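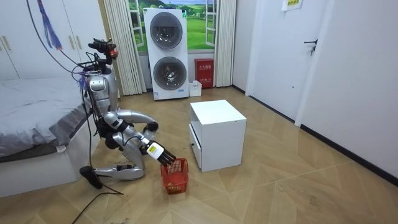 Can a machine do it yet? Bedroom and laundry chores

Readers of this page keep asking which jobs around the house can be handed over and which still need a person. The list below goes room by room, starting with the bedroom and the wash. It was last gone over in December, and I will change it when something changes.

Vacuuming a hard floor
Yes. Disc vacuums have done this well for years. Pick up socks, chargers and bathrobe belts first, and tie curtains up if they reach the floor. Empty the bin after every run if you have a dog.

Picking things up off the floor
Partly. A humanoid can get down on its knees and put a hand into a small basket. Getting hold of one soft thing out of several is harder. Cloth bunches up, and fingers that close well on a cup will take two shirts or miss both.
If you want to make the job easier for a machine (or a child, or a bad back), these help:
– Use a basket with an open top and no lid.
– Keep it in the same spot, a hand's width away from the furniture.
– Fill it halfway at most.
– Put small things like socks in a mesh bag before they go in.

Carrying the basket to the washer
Sometimes. On one level, with a clear path, it can be done slowly. Stairs are still a no for anything I would leave alone in my house. Machines that run on a cable need the cable kept off the route, the same as you would with a corded vacuum.

Loading the washer
Partly. A front door with a round opening at knee height means bending and reaching in, and the last item tends to hang over the seal. Check the seal before you start the cycle, whoever loaded it. With a stacked pair, the upper door is the easier one to reach standing up.

Measuring detergent
Don't bother. Buy a washer with a tank that doses itself, or use a cup with a line drawn on it in marker.

Folding
Towels and washcloths, yes, with patience. T-shirts, sometimes. Fitted sheets, no. I keep a rough log of demonstration clips, 213 so far, and most of the good folding is done on a clear table with one kind of item. A mixed pile on a bed is a different job.

Making the bed
No. Pulling a cover flat is possible on a single bed with space on both sides. Tucking corners under a mattress is not there yet. If you want the bed to look made with the least work, drop the top sheet and use one plain cover that hangs a few inches over each side.

Opening drawers and putting things away
Partly. Bar handles are easier than small finger holes, and open shelves are easier than either. When I fitted out a spare room I left one shelf of the nightstand open for things used daily and kept the drawer for the rest. That saves me time too.

Dusting
No, apart from flat open surfaces. Lamps and picture rails are still yours.

Before you spend money
Time yourself for a week. My own laundry, from floor to shelf, took 315 minutes, and folding was the largest part of it. A second hamper for darks cost very little and took the sorting out completely. Do the cheap fixes first, then look at what is left.

Kitchen chores are on the next page.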